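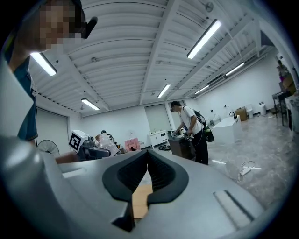 Stamside's hand-held gripper up close, with a second one in use over a brown cabinet farther back.

Product News | Robotics & Automation

Willance Opens Orders for the Stamside Hand-Held Gripper Kit

June 13, 2025. Hi everyone, Apinya Bunnag from Willance here, and I get to write this one myself because the marketing folks are all busy packing boxes (thank you, marketing folks!). Orders for the Stamside kit are open as of this morning.

If you've been following along, you know the idea. You pick up the gripper, you do the chore with your own two hands on the tool, and your robot team gets recordings to train on. The finger pads are black and rubbery with ribs on the inside, and we went back and forth on those ribs for months. My first choice was smooth pads. I lost that argument to Wichai Yensuk, our hardware lead, and I'm glad I did, especially when it comes to picking up plastic bags.

The kit is $1073 and comes with one gripper, a backpack for the recording gear, cables, and a card of printed markers. Spare finger pads are $149 a set. You can add a second gripper later if you want two people working at once. We ship within seven days, and setup help over video is included with every order.

We ran the early units with the team at Greco, who used them in a big open room full of ordinary furniture. "I wanted something a new person could pick up before lunch and be useful with after," says Mayuree Somboon, who manages recording there. "The backpack straps needed work on the first version, and they fixed them."

They did get fixed! The new straps are wider, and the old ones can be swapped free of charge. Write to the Willance sales desk to order or to book a demo.

251 shares | 3 comments

Boonmee Nuchit: Do the spare pads fit last November's version?

Apinya Bunnag: They do, same two screws.

Somkiat Wiriya: Price is fair but I'd like a left-handed grip. Any plans?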